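About Grorkley

Grorkley makes and repairs soft bags with coil zippers. The company works from a single building in Carbridge and sells under two names: Grorkley for finished bags, Cavton for replacement zippers and straps.

What we make

The range is small. Most of it consists of fabric pouches and shoulder bags in undyed and off-white shades, closed with a black zipper. The current list runs to 352 part numbers, counting zipper lengths, pulls and strap widths separately. Anything on the list can be ordered as a single piece.

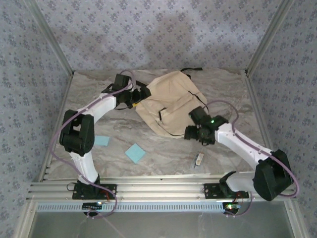 A light fabric shows a crooked seam sooner than a dark one does, so stitch lines are checked against a gauge before the lining goes in. Thin straps are sewn into the top seam and bar-tacked at both ends. We do not glue straps.

Zippers

We use coil zippers throughout. A coil bends with the cloth, which matters on a bag that spends part of its life folded flat. The tape is cut 3 mm over the finished opening at each end and stitched down in two passes. Sliders are fitted after the second pass — earlier fitting tends to pull the tape out of line. 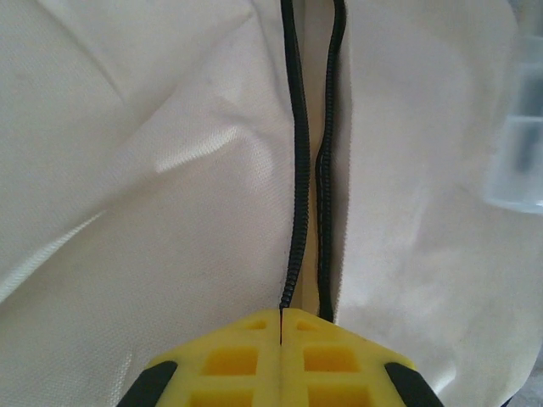
Sample zippers from each batch are opened and closed 3,000 times. A batch is rejected if the coil separates behind the slider or if the tape frays at the stop. Rejected tape goes back to the supplier, Pearce, with the test sheet attached.

Repairs

Bags of any make are accepted if the fabric around the zipper will still hold a stitch. Please empty all pockets and leave the zipper as it is, including when the slider has come off. Slider replacement is priced separately from full zipper replacement — the repair form lists both. Torn lining is quoted after inspection.

Prices and part numbers on this site apply from 2/1/26. Trade accounts are opened on written request to the Carbridge office.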